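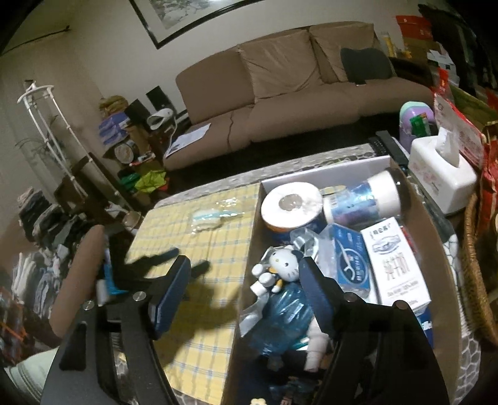 Lundine prepares and checks handling procedures for robots that work among household goods. We are based in Otstead and have a staff of 31. Our clients build grippers, write control software or run trials in homes, and they come to us for working rules their operators can follow and an auditor can check.

Most of our procedures start with a hand-held gripper. An operator carries out the task in a furnished room, and the written rule is drafted from what the fingers have to do. Packing and unpacking a mixed carton is a standard task. Soft packaging, rigid jars and small figurines sit against each other, and a grip suited to one can crush or tip its neighbour.

The current edition of our handling code, known as Drimau, has 51 clauses in 8 sections. It covers finger opening on approach, permitted contact with adjacent items, entry into open cartons, clearance from table edges, and when an operator must stop and record a fault. Each clause states a requirement, a test method and a pass condition. Guidance notes are kept separate and are not auditable.

Rooms are left furnished for trials. Tablecloths, crumpled plastic and cast shadows are treated as normal working conditions – a procedure that holds only on a bare bench is not approved for home use.

Bosman, our audit arm, operates under its own manager and does not assess procedures it helped to draft. Audit findings go to the client in writing. Proposed changes to the code are reviewed each January, and clients may submit comments at any time of year.

Lundine, Otstead | Contact us | Copyright Lundine. All rights reserved. | Back to top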